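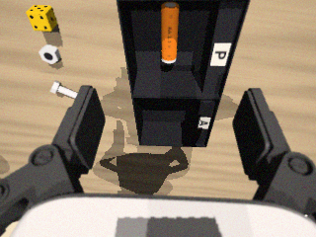 Wrist view from the sim, gripper open over the two-slot bin.

Sorting policy gets better when I hide the labels??
Forum: Manipulation and Learning > Results and write-ups

plonk_bench
Hi all, long post, so get yourselves a coffee first. I've been trying to reproduce the Forik method on my own sorting setup since February and I finally have numbers I'm willing to show people. For anyone who hasn't read it, the idea is that you train from the wrist view only, and during training you randomly blank out patches of the image so the policy can't lean too hard on any one thing. It's a simple trick and I've grown very fond of it.

My task is putting small items in the right compartment. The bin has a P on one compartment and an A on the other, and the policy gets a one-line instruction telling it which letter to go for. The loose stuff is a die, a nut and a bolt, plus the orange cylinder, which in the picture is standing in the P side.

Plain training got me 52 percent correct placements. With the random patches it went up to 55, which made me happy for an evening. Then I got curious and blanked the label area on purpose, in every training image, and it did better again! I ran that one twice to be sure. I don't really understand it and would love to hear what you kind people think.

girkerus_fan
Lovely write-up, thank you for taking the time. I have to be the grumpy one though. 52 to 55 is three points, and you haven't said how many seeds. We saw swings bigger than that on the Plonholm tasks just from changing the seed and nothing else, and it cost us most of a month before we caught on. How many did you run?

plonk_bench
Fair question, and I should have put it in the first post. 2 seeds for the plain version, 8 for the patches. I know, I know. The plain ones were done back when I thought they were only a warm-up.

girkerus_fan
Then I wouldn't call it a result yet. Please don't take that badly, I'd like it to be true as much as you would. Run 8 of each and come back.

tamsin_w
I'm a bit more hopeful than girkerus_fan here. Look at the angle in that picture. The camera is looking down so steeply that the A is seen quite slanted, and both labels are on the right side of the bin. If your bin is always turned the same way, the policy doesn't need to read a thing – it can learn that P is the far compartment and A is the near one. Blanking the labels would then take away a distraction and cost you nothing. Do you ever rotate the bin?

plonk_bench
Oh dear. I move it left and right, and closer and farther, but I never turn it around. I think you may have just explained my whole spring.

zoubi_notes
+1 to tamsin_w. I'd add the shadow to the list of suspects. The one under the gripper is big and dark and has the outline of the hand in it, so it could be telling the policy a lot about height. When I moved the light in my own sim, a policy I was very proud of fell to pieces. Try training with the light in different spots before you give the patches any credit.

girkerus_fan
I disagree on the shadow, at least for this question. It's there in the plain training too, so it can't explain a gap between the two versions.

zoubi_notes
It can if the patches cover it some of the time! Then the patched policy has to learn height some other way and comes out sturdier. That would be the method doing exactly what it's meant to do, only with the shadow and not the labels.

girkerus_fan
Hm. All right, that's possible. I'd still want the seeds first.

Anas Abou Jaoude
Jumping in as someone who spent a long while on a similar setup. The test I'd run before any of these is to swap the letters at test time and leave everything else alone. If the policy keeps putting things in the same place as before, it's going by position and you can stop wondering. No retraining needed, so you could have it tonight. I'd also report the nut and the bolt separately from the die, as in my runs the average hid one object that failed nearly every time.

plonk_bench
That's such a sensible idea that I'm a little embarrassed. Starting the swapped-letter test now, and the missing plain seeds go in the queue behind it. I'll split the table by object too. Thank you all, you've been very patient with me.

tamsin_w
Please post it even if it's bad news! And turn the bin around while you're in there.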